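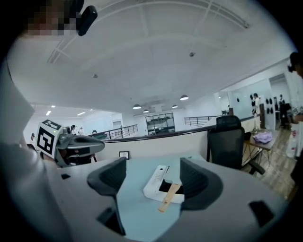 Subira Magesa wrote in to ask why I bother with written rules for hand-held gripper work, when most of it is common sense. Fair question. My answer is that common sense varies a lot by late afternoon.

We have 30 rules at Trallow. Most are dull. These are the two I get asked for most.

1. Clear the table before you start. Only what the task needs stays near the hands. If the task is a pan on a cooker, your notes and your phone go somewhere else. Check that the marker blocks are clean and tight on both grippers.

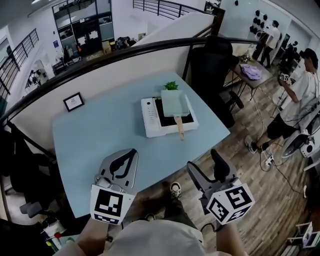
2. Mind the floor and the cables. Look where the power strip is before you pick anything up. Leave slack at the wrist. If a cable pulls, stop and put the tool down – don't work around it.

The second rule used to say "tape all cables." Teófilo Ríos got it changed in February, and I think he was right. Tape made people stop looking.

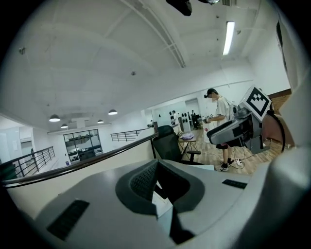 Posted by Esther Waweru at Trallow | 361 views

I still owe you the rule on stopping a take. Ours says anyone in the room can call it, and the person holding the grippers doesn't get to argue. Forough Naseri wants it moved up to number one. I'm fine with that, but it means renumbering the sheet again.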